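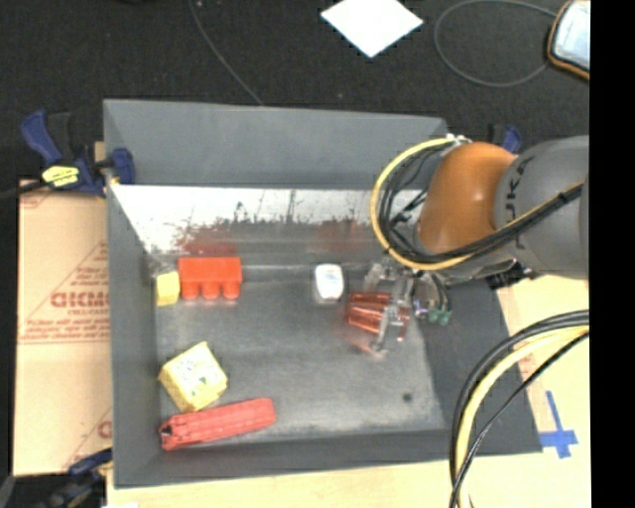
Why does the Bassey lose time on its left side when it holds rate on all the others?

The balance is slightly out of poise. Crown left puts the heavy spot at the bottom at low amplitude, and the error only shows once the mainspring is well down. At full wind it hides.

December, bench 2, started 9:15 a.m.

Bassey three-hander, manual wind, in for regulation after service. Movement cleaned and oiled by Mārtiņš. Mainspring new, Stodik stock. Lift angle set to 52 on the timer, same as last time. Let it settle before each reading. Thirty seconds was too short, the trace was still wandering, so a full minute per position from here on.

Full wind:
dial up +4, amplitude 291, beat error 0.2
dial down +5, amplitude 288
crown down +2, amplitude 264
crown left +1, amplitude 262
crown up +3, amplitude 265

Nothing wrong with that. Then at 24 hours:
dial up +3, amplitude 248
dial down +4, amplitude 246
crown down 0, amplitude 219
crown left -15, amplitude 217
crown up +1, amplitude 220

Crown left repeated twice, same figure within a second. Demagnetized anyway, no change. Checked hairspring for flatness and centering, both fine. Curb pins parallel, spring breathes evenly between them. Ruled out the pins before touching the balance.

Balance out, hairspring and roller off, onto the poising tool. Jaws cleaned with pith first, because last month I chased a heavy spot that was a fiber on the ruby. Balance rolled and stopped at the same place four times out of five. Marked the rim opposite the impulse jewel side with a dot of ink. Wing-sze checked it independently without looking at my mark and landed on the same arm.

Removed metal from the underside of the rim screw at the heavy point. Very small cut, one touch of the cutter, then back on the jaws. Still a slight tendency. Second touch, and it now stops anywhere. Did not go further. Delwyn wants us to weigh the filings, but our scale will not resolve that little.

Reassembled, beat error came back at 0.9, so moved the stud carrier and got it to 0.1. Whole watch now runs fast by a few seconds from the lost mass. Regulator brought back a hair.

24 hours, after correction:
dial up +3, amplitude 250
dial down +3, amplitude 247
crown down +1, amplitude 221
crown left -1, amplitude 220
crown up +2, amplitude 221

Spread is four seconds, down from 19. Good enough to case.

Case notes. Crystal gasket replaced with the Felell part, which is a little thicker than the old one. Bezel needed the press, hand pressure would not seat it. Crown tube threads are worn but hold. Dry pressure test passed at 3 bar. Caseback has an old engraving inside from a previous service, initials not ours.

Open items:
- Bjartur to confirm whether the Penia timer reads amplitude low. It was nine degrees under the old machine on the same watch.
- Need more pith wood and one tube of 9415.
- Power reserve run started 4:40 p.m., full wind, dial up. Log the stop time on the card.
- Deok-su has the next Bassey. Check poise at low amplitude before doing anything at the regulator.

Bench notes | Contact the workshop | © All rights reserved | Back to top

This site uses cookies to remember your settings. Accept | Decline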